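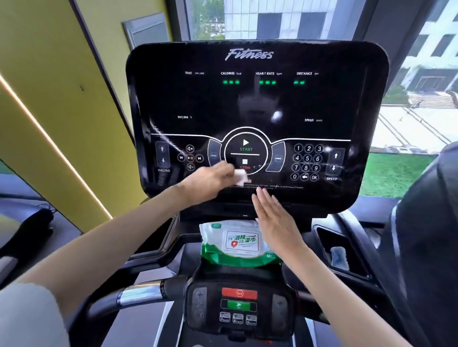 Step 4: Wipe down the sweat spots

Turn the belt off before you clean. Dampen a cloth with water and a drop of dish soap, wring it out well, and go over the handrails and console. Don't spray anything straight onto the buttons.

Step 5: Vacuum under the deck

Unplug the treadmill and fold it or slide it forward. Dust collects near the motor cover first. Do this every 150 miles, or monthly if you have pets.

Step 6: Check the belt

Lift the edge at the middle of the deck. If the underside feels dry, add silicone lubricant and walk on it for 6 minutes at low speed.

Questions go to Illia Kravchuk at the Droston shop.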